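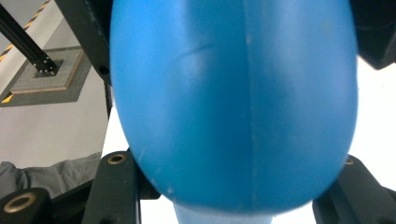

Mould seam and a bit of scuffing on blue plastic.

Friday, October 23, 2020
Posted by the workshop bench

Right, glue notes, before I forget what I did. I've been putting this off since September and the bench is now mostly jam jars.

The job is still the Gillow chair, the one with the loose back legs. Whoever had it last went at the joints with something white and rubbery, and it took me most of a morning with warm vinegar and a dental pick to get it off the tenons. Do not use the heat gun for this! I tried it on one joint and the finish went cloudy for a good two inches up the leg, so now there's a patch to French polish as well.

Hide glue this time. Batch one was too thick (my own fault, I went by eye) and it gelled before I could get the second leg home. Batch two I weighed properly: 100 grams of granules, soaked overnight in cold water, then into the pot at 61 degrees. Much nicer. It ran off the brush in a thin string and I had time to seat both legs, swear at the clamp, and seat one of them again.

The Kettler clamps are fine for the rails but the pads leave a mark on anything softer than oak, so cork under them from now on. There's a bag of offcuts in the second drawer. If you finish the bag, please write it on the board - I went looking on Tuesday and found one piece the size of a stamp.

Left it clamped for 40 hours, a fair bit longer than I'd usually bother with, but the shed has been cold and I wasn't in a hurry. Three joints feel solid. The left rear still has a tiny creak if you lean on it the wrong way, and I think the tenon is just undersized from all the old scraping. Plan is a shaving of beech glued to the cheek, let it cure, then pare it back to fit. I'd sooner do that than pack the gap with sawdust and hope.

Colour: tried the Rirko walnut stain on a scrap and it's far too red. Cut by half it's closer, though still a bit orange under the lamp. Will look at it again in daylight before it goes anywhere near the chair.

Also, the Vestetti stool is next in line and somebody has already taken the seat off. Screws are in the tobacco tin, and please leave them there, they're an odd thread and I can't match them at the hardware store.

To do Monday: beech shaving, order more granules, wash the glue brush (it's soaking by the tap, don't chuck it).

Contact the workshop | Copyright 2020 | Back to top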